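### 4.3 Does the surface matter? Patterned tabletops and tool retrieval

The claim that a busy surface makes small tools harder to find is repeated so often in the home-repair literature that few authors bother to support it. The usual version goes like this: a plain, light worktop lets the eye pick out a dark tool at once, while a veined or speckled one swallows it. Advice leaflets then tell households to lay down a plain mat before starting a repair. We had no strong view on the mat. We did doubt the claim, mainly because the two studies cited for it, the Plemham survey and the later Jarkska trial, did not measure finding at all. Plemham asked people how tidy their table looked after a job. Jarkska timed whole repairs, from opening the toolbox to closing it, and credited any saving to the mat.

A whole-repair time is a poor measure for this purpose. It takes in reading the instructions, dropping screws, stopping to answer the phone, and plain lack of practice. If the mat group finished sooner, it may be that people who are handed a mat take the job more seriously. Jarkska's authors mention this in a footnote and then write the rest of the paper as if they had not.

Our own records come from the Grurnetti household set, which holds 305 repair sessions logged in lived-in homes. We kept the 170 sessions in which the work was done on a table or counter and the toolbox stayed on that surface throughout. For each one we noted the kind of surface, whether the wall behind it was plain or patterned, and how many times the person reached for a tool and came back with the wrong one or with nothing. We call this a failed reach. It is a crude count, and it misses the person who spots the wrong tool before touching it, but at least it is a count of the thing the claim is supposed to be about.

On plain surfaces the median session had two failed reaches. On patterned surfaces it also had two. Splitting by wall pattern did not change the picture, and neither did leaving out the shortest sessions. We would not go so far as to say that pattern has no effect – the spread is wide, and only eight sessions paired a strongly veined surface with a patterned wall, which is far too few to lean on. But the large and obvious cost described in the leaflets is not in our data.

What did seem to go with failed reaches was where the tool had been put down. Tools left right beside the toolbox were picked up again with little trouble on any surface. Tools left on the far side of some other object, such as a jar, a mug or the thing being repaired, were missed more often. Figure 7 shows the kind of setting on which the standard advice would be most severe: the stone is strongly veined and the wallpaper behind it is covered in large leaves. The pliers lie close to the toolbox, and their black-and-blue handles are easy enough to see against the maroon.

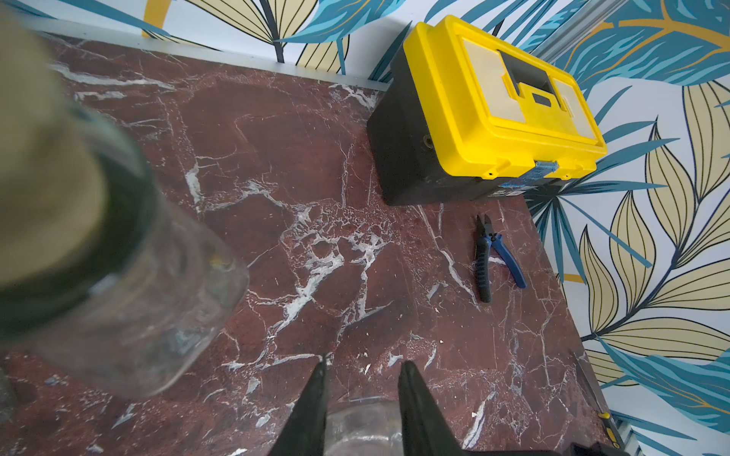 **Figure 7.** Toolbox and diagonal cutting pliers on a veined red-brown marble tabletop, with leaf-patterned wallpaper behind. Coded as patterned surface, patterned wall.

One reading of this is that handle color does the work that the mat is meant to do. Benavides makes that argument for garden tools, and it is an attractive one. We are not sure it carries over. Many of the tools in our set had brightly colored grips, so we have little to compare them with, and the sessions with all-metal tools were mostly very short jobs. A fair test would swap the handles and leave everything else alone. Neither we nor Benavides did that.

There is also a problem with how surfaces get coded. Our two coders agreed readily on marble and on plain white counters but argued over wood grain, which one called patterned and the other called plain. We settled on plain. Recoding it as patterned leaves both medians at two, though it moves a good number of sessions from one group to the other, and a reader who trusts the mat advice could fairly ask whether a category that loose can show anything. The same question applies to Plemham, where the people surveyed described their own tables and no one checked.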